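Munshi bakery drops the bread basket charge after 11 days

A bakery café that began charging customers for the bread on their table has stopped doing so, less than a fortnight after it started, following what its owner calls "a fair amount of feedback" and what anyone within earshot of the counter would call something else.

Munshi, which has been selling loaves and soup from the corner opposite the bus station since before the bus station had a roof, introduced the £1.50 charge at the start of October. Until then anyone who ordered a bowl of soup got bread with it, and anyone who finished the bread got more. The new menu listed this under the heading "Bread Experience". Regulars, who had been having the experience for years without knowing it, were not pleased.

The first complaint is understood to have come at ten past eight on the opening morning, from a man who had ordered only tea. By lunchtime a notice had appeared in the window explaining that the charge covered "service, selection and presentation". By teatime somebody had corrected the spelling of "presentation" in biro.

Kacper Adamczyk, who bought the business last year and still does the early bake himself, said the idea had come from a consultancy called Prultum, which he had paid to look at his costs.

"They sat in the corner with a laptop and ate a great deal of bread," he said. "Then they told me too much bread was being eaten."

The firm's report ran to several dozen pages and found that customers attached "low perceived value" to anything that arrived without being asked for. It recommended a charge, a name for the charge, and a smaller portion. Mr Adamczyk took the first two pieces of advice and drew the line at the third, saying his mother would hear about it.
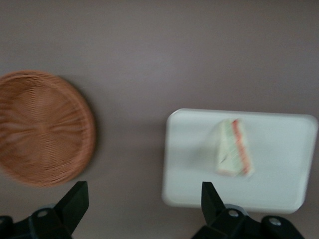 Flour is the real trouble. The price of a sack has gone up 12 per cent since spring, according to Mr Adamczyk, and the ovens are no cheaper to run than anyone else's. He put up the price of a large white loaf in May without a murmur. People will apparently pay more for a loaf they carry home under one arm, and will not pay anything for two slices of it next to a bowl of leek and potato.

Opposition gathered quickly. A petition went round the town's online noticeboard and reached 1000 names, a respectable total for a place where the plan to close the swimming baths managed roughly half that. Several of those who signed gave addresses in other counties. One gave his occupation as "toast".

There was also direct action, of a sort. Customers started bringing their own. A party of four walkers came in from the canal path, ordered soup, and produced from a rucksack a sliced loaf bought at the Gultex garage on the ring road. Mr Adamczyk, who proves his sourdough overnight and speaks of it as other men speak of their daughters, said he had needed to go and stand in the yard.

"I could forgive them not paying," he said. "But it was garage bread. They were dipping it."

Rival café Vuler, three doors down, put a board on the pavement the next morning reading OUR BREAD IS STILL FREE. This was news to its customers, as Vuler does not serve bread. The manager later clarified that the sign had been meant "in a spirit of solidarity" and that the café was looking into crackers.

The charge came off the menu after 11 days. It had brought in a little under £300, out of which Mr Adamczyk has had to find the cost of printing the menus with the charge on them, and then of printing the menus without it. He has not yet worked out whether he is ahead and says he would prefer to leave it.

The price of soup, meanwhile, has gone up by £1.50. Asked whether anyone had complained, Mr Adamczyk looked briefly over his shoulder and said that so far they had not – several had even congratulated him on seeing sense.

The petition remains open and is still collecting signatures. Prultum did not respond to a request for comment, though its website now lists Munshi among its success stories, under "Hospitality". Munshi is open from 7am to 4pm, with soup from half past eleven until it runs out.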